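Small Cars, Long Drives: Our Term Project on the Menetti Wagon

Group members: Bok-nam Oh, Meifang Yan, Seul-gi Yeom
Handed in May 22, 2021

When our teacher asked each group to pick a car and live with it on paper for a term, we spent far too long arguing (very happily) before we settled on the Menetti wagon. Meifang's aunt has owned one for years and was kind enough to lend us her fuel book, every page of it, coffee rings and all.

Our question was a simple one: does a small wagon use noticeably more petrol on short town trips than it does on the highway? We all thought we knew the answer, but we wanted to see it in the aunt's own handwriting. The book covers 2,354 kilometres of driving, and Seul-gi typed the whole lot into a spreadsheet over two evenings, for which the rest of us are still very grateful.

We sorted the trips into two piles. Anything under 15 kilometres we called a town trip, and everything longer went in with the highway driving. That's a bit rough, we know, as some of the longer runs had plenty of traffic lights in them, and we'd draw the line more carefully if we did it again.
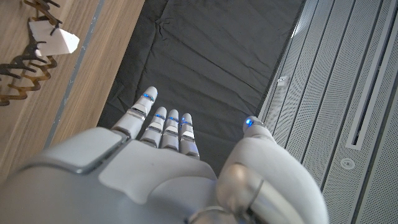
Figure 1. White robotic hand with blue lights near the fingertips.

The highway pile came out thriftier, as we'd guessed, and the best stretches were the ones where the aunt noted a steady 70 on the old coast road with the windows up. What surprised us was August. Her town figures that month were the worst in the book, and we think the cold mornings had a lot to do with it, though she also had a roof box on for part of the time and didn't write down when she took it off!

We'd have loved to compare our numbers with a second car. Bok-nam's neighbour drives a Truderico hatch and was keen to help, but he only keeps his receipts when he remembers to, so we had to leave him out.

Our thanks to Dong-geon Ha for checking our sums, and to Meifang's aunt, who would like her fuel book back by the end of term.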